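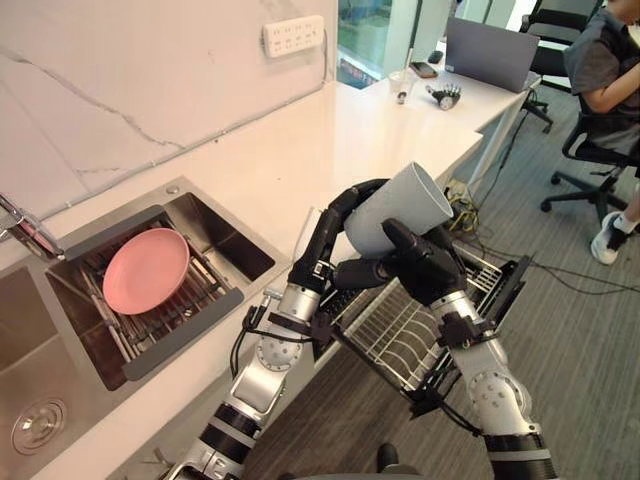
*Grey cup held over an open dishwasher rack, counter and sink behind.*

# Grain store and drought readiness check - Helommont

Checked by: Kwaku Zakaria
Read and commented on by: Angeliki Mavromatis
Round: February
Stores covered: Helommont main shed, Limeler overflow bins

Marks used: **OK**, **Not OK**, **Can't tell**. I have used the third one more than last year. The form Galanis gave us has no box for it, so I wrote it in.

## 1. Buildings

- [x] Roof sheets fixed, no daylight showing - **OK**
- [x] Door seals whole - **OK** at Helommont
- [ ] Door seals whole - **Not OK** at Limeler. Bottom strip on the north door has gone hard and lifts at one corner. Same comment as last round, word for word.
- [x] Floor dry along the back wall - **OK**, but we have had no proper rain to test it. I wouldn't lean on this tick.
- [ ] Roof vents open and close by hand - **Can't tell**. Ladder was out on loan.

## 2. Stock

- [x] Wheat weighed in and booked - **OK**. Book says 1,756 tonnes at Helommont.
- [ ] Maize weighed in and booked - **Not OK**. Book says 665 tonnes at Limeler. Two delivery slips have no weight on them, and the total has been made up to match. I'd like to know how.
- [ ] Stock enough to cover a failed spring - **Can't tell**. The plan says yes. The plan takes the average harvest of the last ten years, and the last three have been well under it. If dry summers are going to keep coming, an average that leans on the wet ones is a comfort and not much else.

> AM: Agreed on the average. I don't agree we should drop it before we have something to put in its place. Can you show the last three years beside it?

> KZ: Yes. It will look worse.

## 3. Heat and moisture

- [x] Probes in every bay at Helommont - **OK**
- [ ] Probes read against a hand thermometer - **Not OK**. Bay 4 reads cooler than the hand thermometer every time I try it. The Suston alarm is set off the probes, so it will go late in that bay, on exactly the sort of afternoon it was bought for.
- [x] Moisture samples taken from top, middle and bottom - **OK**
- [ ] Fans run on a timer - **Can't tell**. Timer says they ran at 2 am. The meter reading hardly moved overnight. One of them is wrong.
- [ ] Plan for running fans in a heat wave when power is short - **Not OK**. There is a heading for it in the folder and a blank page under the heading.

> AM: Suston say the probes are within their limits.

> KZ: Their limits are wide. Please ask them for the figure in writing.

## 4. Water

- [x] Fire tank full - **OK**
- [ ] Borehole level measured this month - **Not OK**. The entry is there, but it is the same as the one before it to the last digit, and so is the one before that. I read it as copied. My own dip gave 58 feet down to water, which is lower than the book has it.
- [ ] Second supply agreed with a neighbour - **Can't tell**. I was told it had been agreed "in principle". I have not seen a letter.

## 5. Prices and buying in

Not strictly safety, but Galanis put it on the form.

- [x] Price sheet up to date - **OK**
- [ ] Budget allows for a jump in grain prices - **Not OK**. It allows for a rise of 10 per cent. I would put a bad year at more than that - and we would be buying in the same weeks as everyone else whose crop had failed.
- [ ] Seed for a drought-hardy variety on order - **Can't tell**. The brochure is very keen. The trial plots were watered, as far as I can make out from the small print.

## To do before the next round

1. Replace the north door strip at Limeler. (KZ)
2. Find the two maize weights or mark them as missing. (AM)
3. Swap the bay 4 probe and check it by hand for a week. (KZ)
4. Dip the borehole monthly, with initials beside each entry. (KZ)
5. Write the power page. (AM, draft to Kwaku first)
6. Get the ladder back.

> AM: Signed off for sections 1 and 3 only. The rest stays open.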